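Stirnlow nav stack thread for July. I've been working on the local planner for our sidewalk robot and most of the month went into the simulator, so this is sim results only. 1/

Quick background. Stirnlow is the planner and controller. Trudosik is the perception side, which takes the camera stream and gives us a walkable mask plus obstacle tracks. Both run against the same city map in sim before anything goes on hardware. 2/

The old planner replanned on a fixed timer. The new one replans when the mask changes enough to matter. On the 44 sidewalk routes in our regression set it uses a lot less CPU and the paths are smoother at corners. 3/

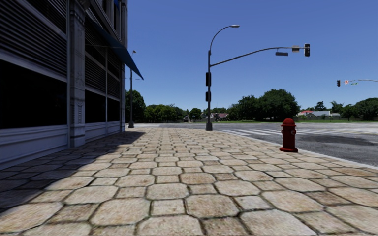

The threshold took the longest to tune. Too low and it replans on every bit of noise in the mask. Too high and it holds a stale path near the curb. We settled on a setting that passes 41 of the 44 routes. The other 3 all fail the same way, by stopping short at a shadow edge. 4/

Shadows are a Trudosik problem more than a planner problem. The mask loses confidence along a hard shadow line and the planner reads that as a possible drop. For now I've added a short memory to the costmap, so a cell that was walkable a moment ago doesn't flip on one bad reading. It's a patch and I'd like to take it out once the model is retrained. 5/

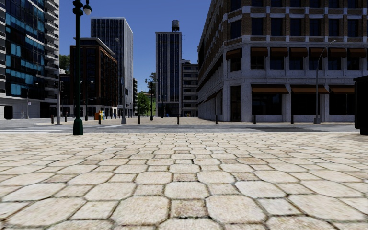
Next up was open space. The planner was written with corridors in mind, where there's a wall on one side and a curb on the other, and it wandered when it had neither. Plazas are where this shows up. The row of black bollards on the far sidewalk is a good test as well, because the gaps have to stay open in the costmap after inflation. Our default radius closed them completely. It's now scaled by obstacle width. 6/

Tooling: Wurkness, our log viewer, can now scrub the costmap and the camera view together. Before this I was lining them up by hand from timestamps. It drops to a crawl on logs over 80 minutes, so split them first. 7/

Controller changes are small. I lowered the gain on heading error and the weaving on long straight stretches is gone in the runs I've checked. Loop rate is still 100 Hz. 8/

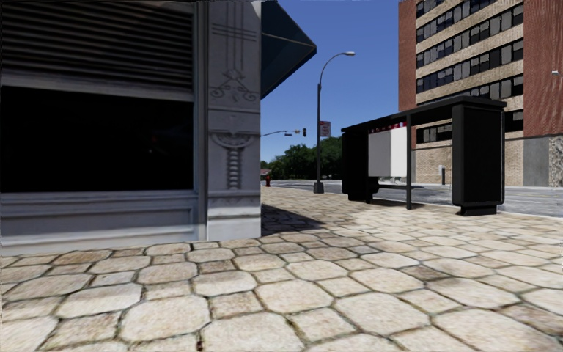 Bus shelter and lamp post on the sunny side, building shadow on the left.

Still to do: retrain on more shadow edges, rerun the full set with the costmap memory off, and port the new replan trigger to the Jin branch, which is still on the old timer. Config changes are in the repo with notes on each parameter. 9/9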